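Strap hardware, Sunday

Up at 6, coffee, and straight to the bench before the rest of the house made any noise.

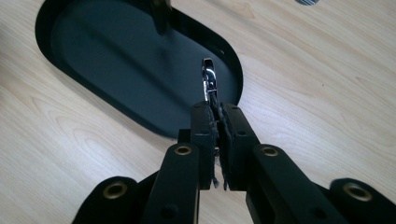

Snap hook, silver finish, hooked end up.

Today was for the small metal. The webbing was cut and sealed last week and has been hanging over the back of the chair since, so the only thing holding up the bags was hardware: snap hooks, sliders, D-rings and the odd swivel that came in with the Quiroga order. I had been putting it off. Sorting metal is slow and there is little to show for it at the end of a morning.

Method, for next time. Tip one bag of parts onto the felt, never two. Pull anything with a visible burr. Work each gate by thumb, five strokes, and listen. A good spring returns with the same click every time. A poor one clicks on the first two strokes and goes soft after that, and those go in the jar for key rings, where the load is nothing and the gate hardly matters.

The Quiroga hooks are better finished than the last lot from Flindonport. The Flindonport ones had a seam down the inside of the curve that I could catch with a fingernail, and a seam in that position wears through a ring or a loop of thread faster than plain friction does. I dressed a few of those with 400 paper in the spring and it took most of an evening. The new ones need no dressing. The plating looks even under the lamp, although plating always looks even on the first day, and the salt air at Julturstead will say more about it by September.

Load rating on the sheet is 40 kg. I don't take that at face value for a hook this small, and none of my bags will come near it. The duffel, packed for a week with boots in it, weighed 14 on the bathroom scale. What I care about more is side load, where the bag swings and the ring rides up against the gate instead of sitting in the bend. The sheet says nothing on that subject. My own test is crude: hang the full duffel from the hook by a short loop, twist it a half turn, let it unwind, look at the gate. Three hooks tested that way, three gates still closing square. Three is a small sample but I am not going to hang a duffel from every hook in the bag.

Attachment. I have gone back and forth on this. A sewn loop through the base is neat and stays put, but a failed hook then means unpicking the box stitch, and the second row of holes weakens the webbing. A lark's head in thin cord can be swapped in a minute. It also creeps when the cord is new. For the two shoulder bags I will sew. For the tool roll and the bottle sling I will use cord, and check the knots after the first outing.

Needle went up a size for the box stitch, and tension down a little on the test scrap. Bobbin thread was showing on top at the corners, where the presser foot has to climb. Hand-turning the wheel over the thick part fixed it. I should do that every time and I never do, then I wonder why the needle is bent.

Storage has been the other half of the day. The parts have lived in jam jars, which look fine on a shelf and are useless in practice, because the one wanted is always at the bottom. I moved the hooks and rings to the shallow drawers in the old Madix unit. The second drawer sticks. I rubbed candle wax on the runners and it now sticks slightly less. Labels are masking tape and pencil for the moment: width of strap first, then type. Sorting by width is the right way to do it for me, as I always know the strap before I know the fitting.

Ordered this afternoon: 4 spools of bonded thread in black, and a packet of 25 mm sliders to replace the ones that slip on smooth webbing. Did not order more webbing. There is enough on the roll for both shoulder bags if I cut the straps at 158 cm, and I am not tall enough to need them longer.

Left to do: bar tacks on the bottle sling, seal the two ends I missed, wax the drawer again. The lamp over the bench has started to flicker when the machine runs, so the extension lead wants looking at before any of that.

Stopped at dusk. Soup, bread, early night.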